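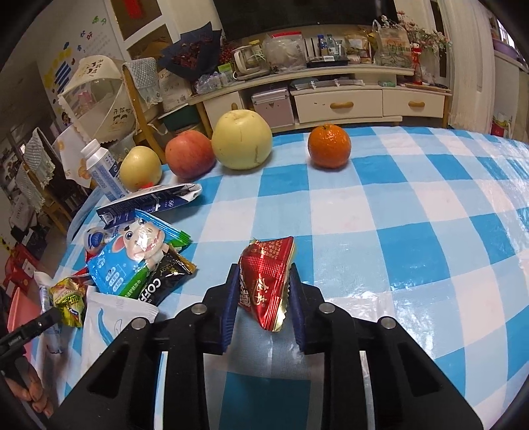

*A red foil sweet packet and a checked tablecloth.*

## First court fines for cycling on Skarstead Street

I spent most of a morning in the public seats at the magistrates' court (hard seats, bring a cushion), and I can now tell you that riding a bike down the pedestrian bit of Skarstead Street can cost you a good deal more than the £100 on the signs.

There were 11 cases on the list, all of them people who had been given a fixed penalty by the Illbridge wardens and hadn't paid it. They all got the same charge, which is breaching a public spaces protection order without a reasonable excuse. The order came in last October and covers Skarstead Street from the bank corner down to Dostow Passage, between ten in the morning and six at night. Outside those hours you can pedal away quite happily, as long as you aren't being daft about it.

Most people pleaded guilty by post, so a lot of the morning was the clerk reading out names and the bench working out who could afford what. The biggest fine I wrote down was £400, and once the surcharge and the costs had gone on top the total came to £590. That was for a man who hadn't sent anything back at all, no plea and no details of his earnings, so the bench went ahead without him. Others came out lower because they'd filled in the means form. If you get one of those forms, please fill it in! It's a dull few pages but the court can only go on what it's told.

The one I'd really gone to see was the not guilty plea. A delivery rider said he had been scooting along with one foot on the pedal and the other pushing on the ground, and he didn't think that was cycling. The warden thought it was. The order says "ride or propel while mounted", and there was quite a long back and forth over what mounted means when half of you is on the floor. The magistrates went out, came back after a cup of tea's worth of time, and found against him. He was told he could appeal and given the time limit in writing. He looked fed up, and I can't say I blame him, although I've also had to jump out of the way outside the chemist's more than once.

Now, the bit people keep asking me about in the comments. No, a fixed penalty isn't a conviction. If you pay it within the time on the notice the matter stops there and you don't go to court. If you don't pay, the council can prosecute you for the original breach, and then it's up to the magistrates. And if you think the notice is plain wrong, you can write to the enforcement office at Lui House and say so before the deadline. You are also entitled to let it go to court and argue it there, as the rider did, but do talk to a solicitor or an advice service first. I'm just someone with a notebook.

The other grumble is about the signs. There's a good clear one at the bank end. At the Dostow Passage end it's up on a lamp post behind the tree, and in leaf you'd have to know it was there. The bench did ask about this. The council's solicitor said the signs had been checked when the order started and that a second one had been asked for. I walked round afterwards and it hadn't gone up yet.

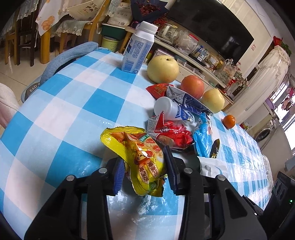

Ming-te Yip wrote to me after my last piece to say that the hours are the real trouble, and that a ban ending at six catches everybody riding home from work at ten to. "I'd get off and push at dinner time without a murmur," the message went on, "but by half past five the street's dead and the main road is frightening." I had a few more along the same lines, and one asking why mobility scooters aren't covered (they're left out of the order on purpose, it's in the schedule at the back).

The order runs for three years unless the council changes it, and there's supposed to be a review in the spring, when you can send in your views. I've asked whether the hours will be part of that and I'm waiting to hear. There's another batch of unpaid notices going to court next month, same building, half past nine start.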